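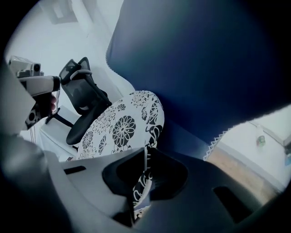 Kissen mit schwarz-weißem Blumenmuster, darüber der dunkelblaue Stoff mit weißer Zackenkante

6. Mai 2020

Settop-Box Rernosell, Umschaltzeiten und Aufnahmepuffer

Aufbau wie beim letzten Mal: Box über HDMI am Testfernseher, Netzwerk per Kabel, WLAN aus. Antenne am Verteiler, Ausgang 3. Firmware neu aufgespielt, Build 2728, danach Werksreset und kompletter Sendersuchlauf. Der Suchlauf lief ohne Abbruch durch. Die Senderliste ist alphabetisch sortiert, die eigene Reihenfolge vom alten Build wurde nicht übernommen. Muss man von Hand wieder anlegen oder aus der Sicherung einspielen. Das Einspielen habe ich noch nicht probiert.

Umschalten zwischen zwei HD-Sendern auf demselben Multiplex geht zügig. Beim Wechsel auf einen anderen Multiplex bleibt das Bild 2 Sekunden schwarz, der Ton kommt etwas früher. Das war im alten Build auch so. Henrique Ramalho meint, es liegt am Tuner-Treiber und hat mit der Oberfläche nichts zu tun. Ich würde trotzdem gern einmal mit abgeschalteter Programmvorschau messen, die hängt sich beim Umschalten sichtbar mit rein.

Zeitversetztes Fernsehen: Puffer auf interner Platte, Pause gedrückt, später weiter. Bild läuft sauber an. Beim Vorspulen bis zur Live-Position springt die Anzeige einmal zurück und steht dann falsch, das Bild selbst stimmt. Lässt sich wiederholen, wenn man vorher den Videotext geöffnet hatte. Ohne Videotext nicht gesehen. Ticket angelegt, Nummer 508, Log hängt dran.

Apps: Der Clarkeven-Player startet, Anmeldung bleibt nach Neustart erhalten. Untertitel sind bei manchen Sendungen zu weit unten und werden vom Overscan des Fernsehers angeschnitten. Am Fernseher auf "Just Scan" gestellt, dann passt es. Kommt also nicht von der Box, gehört aber in die Anleitung.

Fernbedienung: Kopplung über Bluetooth beim ersten Versuch gescheitert, beim zweiten in Ordnung. Lautstärketasten steuern den Fernseher über CEC. Nach Standby der Box geht der Fernseher mit aus, beim Einschalten aber nicht immer wieder an. Mit dem Gerät von Paiva am selben Anschluss tritt das nicht auf. Anderes HDMI-Kabel macht keinen Unterschied.

Ernumura hat geschrieben, dass der nächste Build im Juni kommt. Darin soll die Senderliste ein Update überstehen. Solange bitte vor jedem Flashen die Liste auf USB-Stick sichern, der liegt in der Schublade unter dem Messplatz.

Offen:
Umschaltzeiten ohne Programmvorschau
Senderliste aus Sicherung einspielen
CEC mit zweitem Fernseher prüfen, Log mitlaufen lassen
Aufnahme von zwei Sendern gleichzeitig, Platte vorher leeren

Die Box läuft über Nacht auf einem HD-Sender durch, bitte nicht ausschalten.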